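Wer einem Roboter etwas beibringen will, braucht Geduld und eine ruhige Hand

Bei Undetti sitzen die Leute, die den Roboter anlernen, mit dem Rücken zum Fenster. Das Licht soll ihnen nicht auf den Bildschirm fallen. Die Leiterin der Gruppe hat früher in einer Werkstatt für Messgeräte gearbeitet und ist seit zwei Jahren im Haus. Sie möchte ihren Namen nicht in der Zeitung lesen, über die Arbeit redet sie gern.

»Die meisten denken, wir schreiben Programme«, sagt sie. »Das machen wir auch, aber den größten Teil des Tages führen wir einen Arm.« Der Arm gehört zum Projekt Novel, in dem einfache Sortieraufgaben durch Vormachen gelernt werden sollen. Eine Person bedient dafür ein kleines Steuergerät, der Roboter folgt der Bewegung, und jede Ausführung wird aufgezeichnet.

Angefangen hat die Gruppe mit einer anderen Methode. Damals fassten die Mitarbeiter den Arm selbst an und schoben ihn durch die Bewegung. »Das geht gut, wenn man einen Weg zeigen will, etwa von einer Kiste zur anderen. Beim Greifen wird es mühsam. Man steht im Bild, die Hand verdeckt das Teil, und am Abend tut einem die Schulter weh.« Seit dem Frühjahr wird fast nur noch ferngesteuert. Geblieben ist das Führen von Hand für das Einrichten am Morgen.

Für die laufende Aufgabe hat das Team 800 Durchgänge eingeplant. Wie viele am Ende gebraucht werden, lasse sich vorher schlecht sagen. Ein neuer Bediener übt fast 60 Minuten, bevor die erste Aufnahme gespeichert wird. »Am Anfang greifen alle zu hastig. Sie fahren hin, merken, dass der Winkel nicht stimmt, und korrigieren dreimal. Das lernt die Maschine dann mit.«

Ob sie solche Aufnahmen löscht? »Nicht alle. Eine Korrektur ist nützlich, wenn man erkennt, warum sie gemacht wurde. Zögern ohne Grund werfe ich weg.« Durchgesehen wird jede Aufnahme, meist nachmittags und in doppelter Geschwindigkeit. Dabei verlässt sie sich vor allem auf die Kamera am Handgelenk des Roboters. Die Übersichtskamera zeige zwar den ganzen Tisch, aber ob ein Teil gerade zwischen den Fingern sitzt, sehe man nur von nahem.

Als Übungsmaterial dienen bunte Noppensteine und ein weißer Sortierkasten aus Kunststoff. Die Steine seien billig, hätten klare Kanten und verziehen kleine Fehler nicht. »Wenn der Stein schief im Greifer steckt, bleibt er an der Trennwand hängen. Man bekommt die Quittung sofort.«
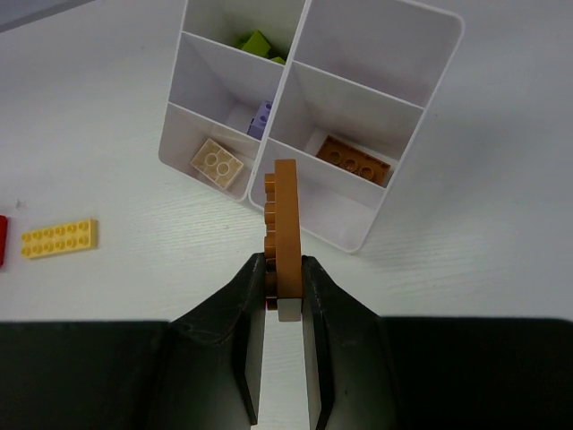
Schwierig sei vor allem, dass man über die Fernsteuerung nichts spürt. Das Gerät, das die Gruppe von der Firma Collet bezieht, gibt keinen Widerstand zurück. Die Bediener müssen mit den Augen abschätzen, wann die Finger anliegen. »Nach einer Woche hat man das. Aber nach 90 Minuten am Stück lässt jeder nach, dann wird gewechselt.« Sie selbst steuert inzwischen seltener und bespricht lieber mit den Neuen deren Aufnahmen.

Im Oktober soll ein zweiter Arbeitsplatz am Standort Etmont dazukommen. Dort sind die Tische höher und die Lampen anders, und sie rechnet damit, dass ein Teil der Aufnahmen wiederholt werden muss. »Die Kollegen dort fangen mit demselben Kasten an. Danach sehen wir, was der Roboter von uns übernommen hat und was nicht.«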